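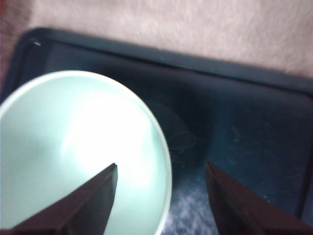

Canteens & Catering > Jobs and Automation

tray_side
Gidgate put an arm on bowls in February. It does 500 a shift. We went from 7 on trays to 3.

mopandgo
Same at Jakudthorpe. The others got moved, not sacked — still lost their evenings.
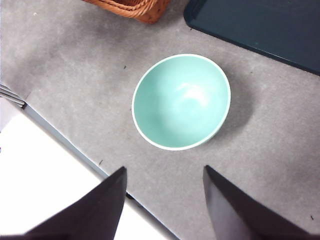 tray_side
My hours stayed, the job didn't. I mostly watch now. A green bowl on grey carpet with space round it is easy work. Try a full rack at noon.

mopandgo
Disagree. Ours copes at noon, and my wrists are better.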